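### 4.2 Comparison of controllers in simulation

The two controllers, Limodier and Cillero, were compared in simulation before any work on the physical arm. Both drove the same white arm model with a parallel-jaw gripper, and both were given the same set of 1,154 starting poses. The background was kept plain so that the rendered views held little besides the arm and the target, a small green object of irregular shape (Figure 5).
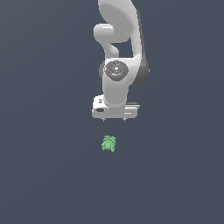

**Figure 5.** Simulated arm with the gripper open above the green object.

A trial was stopped after 15 seconds if no grasp had been recorded. Limodier plans the whole descent in advance, whereas Cillero corrects the path at each step - a difference that matters most when the wrist must turn by 90 degrees. Grasps were judged from the contact data alone. The rendered views served only as a check by eye, and a close hold can be hard to judge in them: in the view that follows, the object lies against the underside of the hand and the fingers cannot be clearly made out.

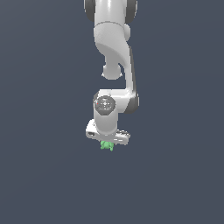 *Section last changed: July, P. Bagheri*

For this reason a second camera angle was added for the remaining trials. The settings proposed by Kordestani and Mirzaei were kept for both controllers, and no tuning was allowed between runs.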